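Re: [office-swap] Three-drawer cabinets, who wants one?
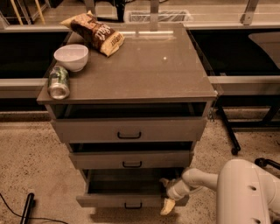 2 min read

Hi all,

The gray one is at the top! The chips are the cursive "Salt" ones and no, they don't come with the cabinet (neither does the bowl, which I need back in the kitchen).

On Thu in June, never mind the header, Chin-lung Huang wrote:
> I could use a drawer unit for the reading room at Toft, but the last
> one I took off this list had a bottom drawer that wouldn't open past
> a hand's width. Does yours come all the way out? Also what are the
> handles like? I've got a box of spare knobs if they're awful.
> And would it go under a desk?

OK, so, drawers. There are three and they all run. The bottom one is the one you want for anything bulky, and you can see it pulled out a good way with the other two open less. I had a stapler and a whole bag of rubber bands living in there for years and it never jammed on me. The top one sticks a little in humid weather, and I rub a candle stub along the runners when it does. Works fine, smells faintly of vanilla.

The handles are plain black U-shaped ones, one on each drawer. I like them! You can hook two fingers in while you're holding a coffee. Keep your knobs for something else, or offer them to Ea Kjærgaard, who was asking for some last month for that dresser she's painting.

It did go under my old desk at Levon, but that was a tall desk, so please measure yours first. I'll get the tape out tonight and send you the height and depth (I gave Shih-chieh Mak the numbers for the wrong cabinet last time and I'm still hearing about it).

The top is flat and wipes clean with a damp cloth. Mine has mostly been a snack shelf, as you may have gathered. One warning: cans roll if you leave them on their side, so if you're going to park drinks up there, stand them up or put a tray down. Kam-wah Choi has a stack of 4 trays she's giving away and I bet she'd throw one in.

Pickup is any time after 4, side door. It's easier with two people, and take the drawers out before you lift it, please, they slide forward on the stairs. Thắng Lại has first refusal on the other cabinet, the one with the lock, so don't ask me for that one until he's made up his mind.

If you want it, just reply on the list so everyone else knows it's gone.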